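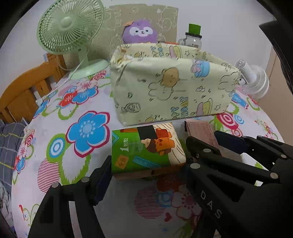
Wednesday, March 10, 2021

Second go at the indigo vat and I'm much happier with it! Tuncay's advice was to leave it well alone overnight (I'd been stirring it every time I walked past, hopeless) and this morning it had a coppery skin on top and that yellow-green underneath. Dipped the Torkdale wool first, 19 minutes, then the linen scraps.

Wool came up a lovely mid blue. Linen is patchy along the folds – my fault, I didn't scour it long enough. Elmarie reckons a longer simmer with soda ash, so that's next.

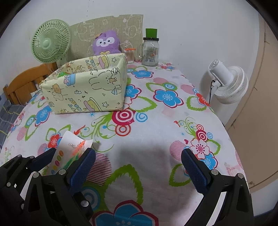
Used 68 g of lime this time, a bit less than the recipe Arne copied out for me, and the smell was milder too. Still need to try the Famau cotton but there's only one skein left and I'm being precious about it. Sipho wants the vat on Friday for his scarves, so feed it with fructose tomorrow night and put the lid on properly!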